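Bin sorting trial puts household tidying at 50 picks an hour

Last updated 27th August

Machines that pick mixed household items out of a bin are still well short of the pace needed for paid work, according to test results released by Grirkico, which develops control software for industrial arms. Its tidying program ran 1,236 pick attempts on bins of unsorted small goods. The average rate was 50 completed picks an hour, with an operator on hand to clear stoppages.

The company ran the trial on a fixed arm over a deep gray bin. Contents were changed between runs and included toys, household tools and soft items.
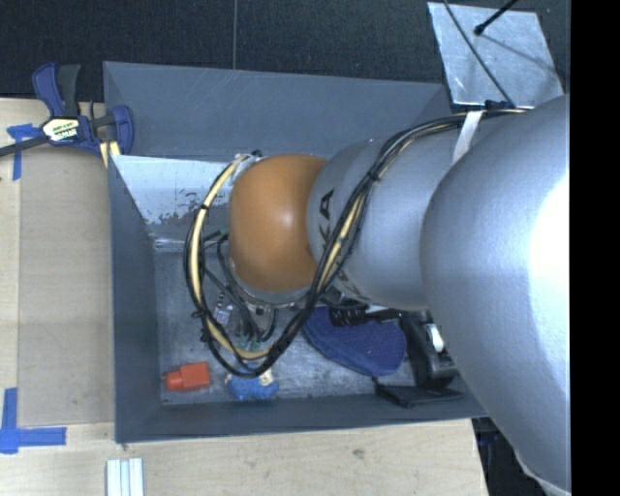 By Cleiton Leite | Automation desk

Rigid plastic objects gave the fewest problems. Failures were concentrated in three groups: flat items lying against the bin wall, clear or glossy parts that the depth sensor read poorly, and objects resting on one another. The cable bundle also limited wrist rotation near the corners - a known constraint on arms with externally routed lines.

"The arm reaches the object. Choosing where to hold it is the slow part," said Tomás Corrigan, test lead at Grirkico. He put planning time at 6 seconds per item and said the target is 5.

Prudeck, a returns warehouse operator, has agreed to host a second trial in December. It will use the same software on one sorting station, alongside manual staff. Home use is not on the schedule. Corrigan said a household version would need a mobile base and a lower payload arm, and neither has been tested.

Grirkico did not give a price for the system.

3 comments | 14 shares

Contact the newsroom | Copyright Marinho Trade News | Back to top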